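Mundosus changes bin collection times in Tulolora

Household waste in the Tulolora district will be collected from 6.30 a.m. from March, one hour earlier than at present. The change applies to 1084 addresses on 96 streets, the contractor Mundosus said.

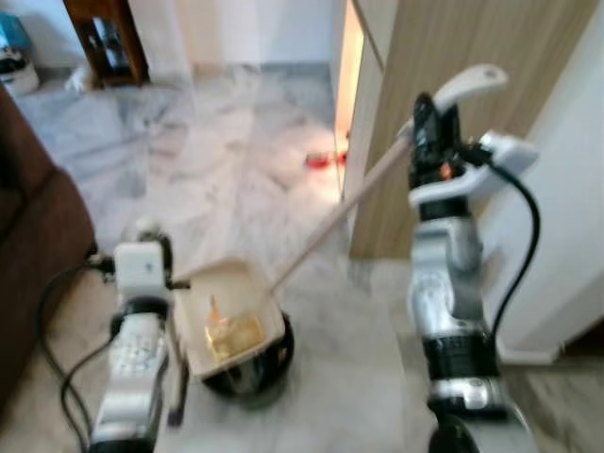

Recycling rounds are not affected. Bulky items must still be booked through the depot at Shao. Route planner Mieke Meijer said the earlier start avoids school traffic on the eastern section. Revised timetables will be posted to residents.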